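Voldale Home Forum > Whole House > Moving & Downsizing

Topic: Renting out our place furnished, what stays and what goes?

pekard_pete
Ok so we're going overseas for work from July, 3 years maybe less. Plan is to rent the house furnished. Agent says furnished gets us more per month but my wife is not sure, she thinks we'll come home to a wrecked sofa and no spoons. Anyone done it? Main worries:
- deposit, how much on top for furniture
- who fixes stuff if it's our stuff
- do we leave kitchen things or box it all up
Thanks, typing on lunch so sorry if short

marlowe77
Did it twice. Never again. First tenants great, second lot sold my bookcase. SOLD it. Go unfurnished, put your things in storage, sleep at night.

Ebuka Nwachukwu
Disagree with marlowe, sorry. Storage for 3 years costs more than most people's furniture is worth. Do the math before you pay for a unit. We left everything big and took everything small. Beds, table, sofa stay. Anything you'd cry over goes to your sister's.

The thing that saved us was the inventory. Photos of every room, every wall, and yes look up too. Ceilings are what people forget and then you get a stain and an argument. I did mine room by room, lights on, vents, molding, all of it.
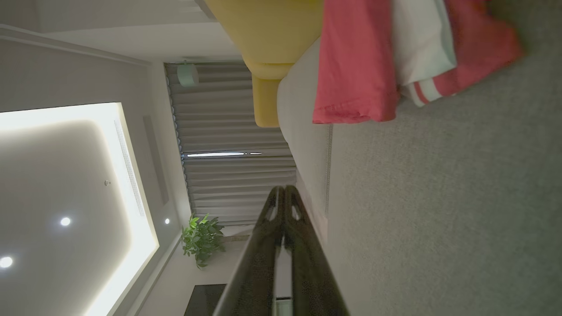
Re: inventory

dorkar_jo
+1 to ceilings. We had a tenant swear the crack was there when he moved in. Maybe it was! No photo so we ate the bill.

Also write it down, not only pictures. Item, condition, room. Both sides sign every page. My list was 20 pages which sounds nuts but took one Friday night and a bottle of wine.

pekard_pete
20 pages?? for a house? what is on there

dorkar_jo
Forks, Pete. Forks are on there.

marlowe77
See this is what I mean. You're counting forks for strangers. Who wants that life

gertie_b
I'm a tenant in a furnished place so from the other side... please don't leave your junk. We moved in and every closet had the owner's winter coats in it. Half a bathroom cabinet of old sunscreen. I'm paying for those closets. If you say furnished, then empty the drawers.

And DON'T leave a nice sofa and then email every month asking how the sofa is. Ours did that.

Ebuka Nwachukwu
Ha, fair. On sofas, gray or some mid color, fabric that doesn't show everything. White is asking for it. Ours stayed and I made one rule with myself, if it comes back ugly I buy a new one out of the rent money and don't moan. Empty the living room of your own stuff last, you'll be folding laundry on the couch until the day you leave anyway, we were.

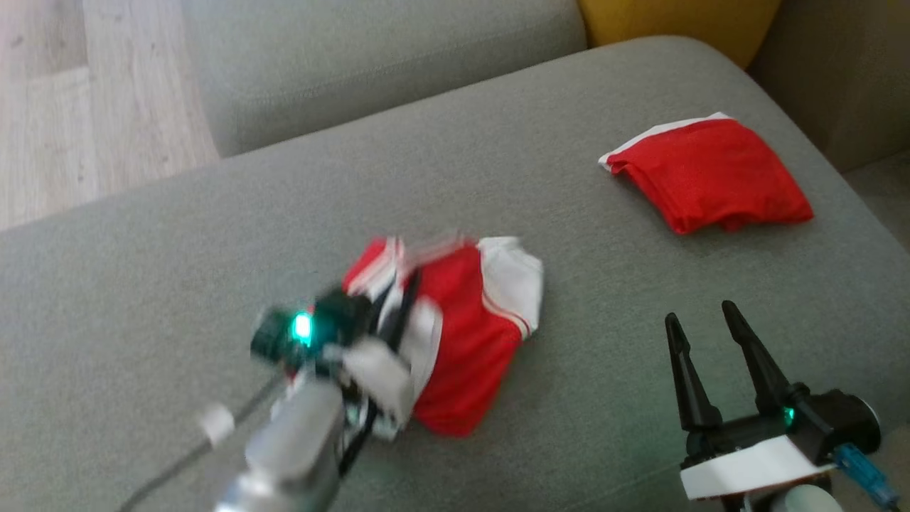 On the deposit question, check what your state allows before you listen to anyone in here, me included. Some places cap it and furniture doesn't change the cap. We asked for 500 extra and the agent said fine, a friend two states over wasn't allowed to ask for a cent more.

pekard_pete
Good to know, will ask. What about repairs, washer is old

stefanec_fan
Washer is yours, you fix it. If it's in the listing it has to work. That's how my lease reads anyways. We had the old Štefanec washer and it died the second month so now I just tell people replace it before you go. Cheaper than arranging a repair guy from another time zone at 4 am.

marlowe77
or go unfurnished and take the washer lol

stefanec_fan
take it overseas? ok

gertie_b
Beds! Buy new mattress covers and leave them in the wrapper. Mattress can be used, fine, but nobody wants your cover. Same with pillows, just don't leave pillows.

dorkar_jo
Disagree a bit on pillows if it's a short let. For a year plus yes agree, take them.

Pete, tell your insurance too. Regular homeowners may not cover it once you have tenants, mine didn't, needed a landlord policy and then a separate line for contents. Call them before you sign with the agent. Took me three calls to get someone who knew.

pekard_pete
ok didnt think of insurance at all. Calling tomorrow. Wife read the thread and is now on marlowe's side about the bookcase, so that goes to her mom's. Sofa is still being discussed

marlowe77
Smart woman

Ebuka Nwachukwu
Get a rental quote both ways, furnished and not, in writing. If the gap is small take marlowe's advice, I won't be offended. Ours was big enough that it paid for a new table and then some. Post back when you have the numbers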